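Chapter 8
Down to the Bare Case

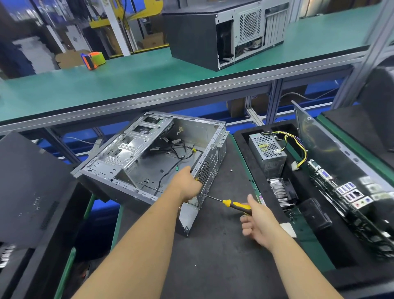

I took my first computer apart on my aunt's kitchen floor in Stiscombe, with one screwdriver and a cereal bowl for the screws. I was very pleased with myself until it came time to put everything back. I had one screw left over, and a black cable that seemed to belong to nothing at all! That machine never did start again, and my aunt (Shagufta Hayat, who still brings it up at weddings) had to write her letters by hand until July.

So this chapter is the slow version of what I did fast. In Chapter 7 you opened the side panel, looked around and closed it up again. Now we're going all the way, until the case is a metal box with some cables in it. Then in Chapter 9 you'll build it back up, and I promise you'll know where every piece goes, partly because you'll have written it down.

Let's talk about the bench first. You want an anti-static mat, and you want the case lying on its side so you're working down into it. Standing a tower upright and fishing around in it sideways is miserable, I've tried. Put a tray with foam in it right next to the mat, close enough that you never have to get up with a part in your hand. The power supply, the motherboard and the heatsink with its fan all get a spot in there. Foam is kind to the little pins and solder points on the underside of a board, and it keeps a heavy power supply from sliding into its neighbors.

Panels are a pain. They're big and thin, and they want to fall over. I lean mine up out of the way, and I check that nobody's elbow is going to meet them.

Now, screws. Cases use more than one kind, and they look alike until you try the wrong one and chew up the threads. My old shop teacher at Brasham, Barrett Haverford, had us draw the back of the case on a sheet of paper and tape each screw to the drawing where it came from. I thought this was silly at the time. I do it every time now. If you see a screw lying on the mat, stop and deal with it before you loosen another one.

A word about the power supply too. Unplug it from the wall before you touch anything else, and then leave it closed. We take it out of the case as a single piece, wires and all, and we never open it up. The parts inside can hold a charge long after the plug is pulled.

Before you start, read through the whole chapter once with your hands in your lap. Then get these ready:

A screwdriver that fits your screws snugly
Paper, pencil and tape
An anti-static mat and wrist strap
A foam-lined tray
A phone or camera, for a picture of every connector before you pull it

Words to know in this chapter: chassis, drive bay, heatsink, standoff, expansion slot, I/O ports.

8.1 Taking Out the Power Supply

Find the screws on the back of the case that hold the power supply in. Don't turn them yet! Follow the bundle of wires first and see where each one ends up. The widest plug goes to the motherboard, and it has a small clip on the side that you squeeze as you pull.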